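How I finally cleaned our front-loader (and got through the laundry mountain while I was at it)

I put this off for most of the winter. Our washer lives in the corner of what Romley, the company that built our apartment, generously called a "utility room," and for months I'd been shutting the door on it. Then my favorite towels started smelling like a pond, and I ran out of excuses.

So, one January morning, coffee in hand, I did the whole thing properly. It took longer than I planned, mostly since I kept stopping to look things up, so I'm writing it all out so you don't have to!

What I used

A bag of plain citric acid (mine is the Tapia one, 442 grams, and it lasts ages)
White vinegar in a spray bottle
An old toothbrush
3 microfiber cloths
A shallow baking dish you don't love too much

Start with the seal

The rubber seal around the door is where the stink lives. Pull it back gently with your fingers and look into the fold underneath. I found a hair tie, a good amount of gray sludge and a Sarnlow grocery receipt that had turned to papier-mâché. Spray the fold with vinegar, leave it for 15 minutes, then go around with the toothbrush. Do the bottom twice, that's where the water sits. Wipe it all out with a cloth until the cloth comes back clean. Mine took a few rounds (okay, a lot of rounds).

One thing: please don't use vinegar and bleach in the same session. Pick one and stick with it.

Then the filter

On most front-loaders there's a little hatch down low at the front. Unplug the machine, slide your baking dish under the hatch and unscrew the filter slowly – a quarter turn, let it drain, tip the dish out, repeat. The first time I ever did this I just whipped it open and mopped the floor for an hour. Rinse the filter under the tap, poke around in the hole for coins, and screw it back in tight.

Sort while you wait

Once the filter's back in and the machine is plugged in again, put half a cup of citric acid straight into the empty drum and run the hottest cycle you've got. It takes forever, so this is when I deal with the laundry. I dump everything on the floor, because a heap on the floor is much easier to sort than a stuffed hamper, and I make piles by how hot I can wash them. Color comes second.

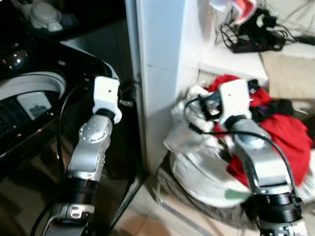
Towels and sheets go in the hot pile, everyday clothes in the warm one, and anything stretchy or wooly goes in cold. Check pockets as you go! Turn jeans and printed shirts inside out, and zip up anything with a zipper so it doesn't chew on its neighbors.

Now, loading. I used to cram the drum until the door barely shut, and I'm convinced that was half my problem. You want to be able to fit your hand in on top of the clothes. I also cut the detergent way down, to two tablespoons for a normal load, and everything comes out softer. The Prastport powder I buy says it's good for a lot more loads than I ever got out of a box, and now I know where it was all going.

Keeping it that way

Leave the door open a crack after every wash, and the detergent drawer too. Wipe the seal when you take out the last load of the day. I do the citric acid run once a month and the filter whenever I remember, which is every other month if I'm being good.

My last post on towels got 481 comments, mostly people fighting about fabric softener, so let me say it now: I don't use it on towels. Add a splash of vinegar to the softener compartment if yours feel crunchy, and check your washer's manual first, as some makers don't want it in there.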